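Subject: Re: [members] Changes to the reading room loan period

From: Setsuko Kamata
To: members list

Dear members,

Thank you to those who have written since Trevor's message of Thursday. I am replying to the list as a whole, as several of the same points have been raised by different people. His message is quoted in part below.

> Trevor Pickering wrote:
>
> I understand that the loan period for bound volumes is to fall from
> twelve weeks to 8 from the start of August. Many of us live well
> outside Sturnach and come in once a quarter at best. Has any thought
> been given to postal returns? I would also like to know whether the
> Dobson papers are covered by the new rule, and whether renewals can
> still be made by telephone.

On the first point, the change was agreed after a review of the loans register. The library now holds 3,439 catalogued items, and at the time of the review 75 of these were overdue. A good number were the county histories and parish registers for which there is always a waiting list. The shorter period is meant to bring those volumes back to the shelves sooner. It will apply to new loans only, and anything borrowed before the start of August may be kept for the full twelve weeks.

Postal returns will be accepted. Members are asked to wrap each volume separately, to use a tracked service and to keep the receipt until the return has been confirmed by email. The cost of postage remains with the borrower. Folio volumes and anything with loose plates should still be brought back by hand - please write to me if this causes real difficulty and we shall try to find another way.

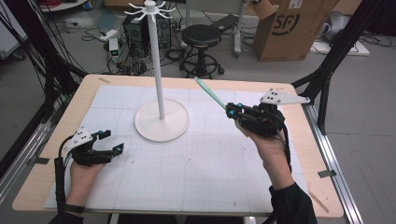
The Dobson papers are not affected. They have never been available for loan and may be consulted in the reading room only, by appointment, with no more than 2 boxes issued at a time. The same applies to the Nornska letters, which were listed in the spring and can now be requested by box number.

Renewals may be made by telephone or by email, once per item, provided that no other member has asked for it. Requests left on the answering machine after 4 p.m. will be dealt with on the next working day.

Finally, the online catalogue will move to Andedico during August. Existing reader numbers will continue to work, but passwords will have to be set again at the first visit. Reservations already in the queue will be carried across in their present order.

Further questions may be sent to me directly or to this list.

Yours sincerely,

Setsuko Kamata
Honorary Librarian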